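Cardboard on the Table, and Other Advice I Stopped Arguing With

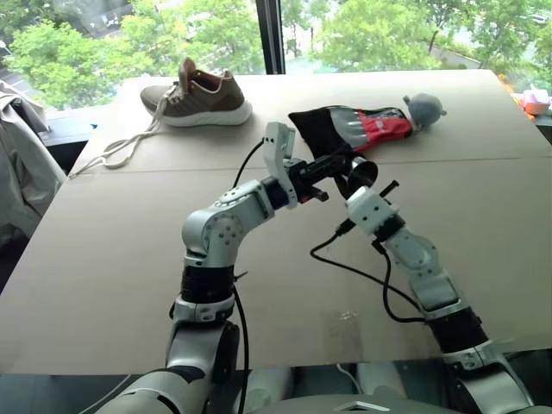
Flattened cardboard over the tabletop, with a sneaker and a soft item with a plush head on it.

I have a low opinion of household tips. Most of them are one person's habit passed off as a discovery, and a good many exist to sell you a jar. So when Weronika Chmielewska told me to keep a stack of flattened boxes behind the door and lay them over the table before any sorting or small repair job, I said what I usually say, that a table is meant to be used and a wet cloth costs less than a system.

I still half believe that. But I've been covering my table with cardboard since last November and I'm not going back, so I should at least be fair about what it does and what it doesn't.

What it's good for

Shoes, mostly. I never liked shoes on a table, and I don't care what you've heard about newspaper being just as good. Newspaper slides, tears the first time you lean on a lace, and leaves gray on anything pale. A sheet of corrugated board stays where you put it. You can knock the dry dirt out of a sneaker, pull the laces and insole, go over the sole with an old toothbrush, and carry the whole mess outside on the sheet.

Soft toys and other plush things are the second use. The cardboard isn't doing anything clever there. It's a clean, dull, light brown surface, and on that you can see a loose thread or a bit of lost stuffing that would vanish on a patterned tablecloth. Check the seams at the neck before you wash anything with a head on it. If a seam is going, sew it first. I learned this with a rabbit I'd rather not discuss.

Sorting for donation is the third. Shoes to one side, soft things to the other, and no shoe touching anything that might end up in a child's bed.

What it's not good for

Anything wet. People will tell you cardboard "absorbs spills," and so it does, and then it holds them against your tabletop for the rest of the afternoon. If you're washing shoes with water, do it at the sink and bring them back when they've stopped dripping. Same for glue, same for paint that isn't nearly dry.

Heat, obviously. No irons, no glue guns left lying down.

Cutting, within limits. One sheet will not save your table from a utility knife, whatever the videos say. Two might, if you go lightly. I'd still get a proper cutting mat.

How to lay it

Use the largest pieces you can get. Small ones shift around and you spend your time chasing them. Slit the box down its glued seam, fold the flaps flat or cut them off, and take off every scrap of tape, including the clear kind you think doesn't matter. It picks up lint and sticks to wool. Staples have to come out too. Run your hand over the sheet slowly before it goes on the good table.

Put the printed side down. Some box printing rubs off on light fabric, and I have a pillowcase to prove it.

Overlap the sheets a little if you're working with beads, snaps or anything else that rolls. If you aren't, don't bother. I've read that you should tape the joins, and I did that twice before deciding it was a way of making a five-minute job last fifteen.

Set up near a window if you have a choice. Daylight shows stains that a ceiling bulb hides, especially on white rubber soles and pale plush.

About the products

There is a folding work mat from Surkesance that is supposed to replace all this. A neighbor, Fatos Milošević, lent me his. It's fine. It wipes clean, and it never did lie quite flat for me. If you have one already, use it. I wouldn't go out and buy it to do the job of a box.

I also tried the Cikus fabric brush on a sneaker, since the package promised it was safe for "all uppers." On canvas, yes. On suede I'd want to see somebody else go first. A soft nail brush did the same work on the canvas.

Storing the stuff

Keep two or three good sheets and recycle the rest. This is where the cardboard people and I part ways. Weronika has a stack that reaches the light switch, and she calls it a supply. Stand the sheets on edge somewhere dry, never on a basement floor, and throw out any that have gone soft or smell musty. Cardboard left damp is an invitation to silverfish, and I've had enough of those.

A sheet lasts me a few months of ordinary use. When the corners go limp, it goes out with the paper.

A reader asked whether the same thing works under a sewing machine. I tried it once and didn't like how the fabric dragged over the corrugation. An old cotton sheet does better there, folded double.

Posted October 5, 2024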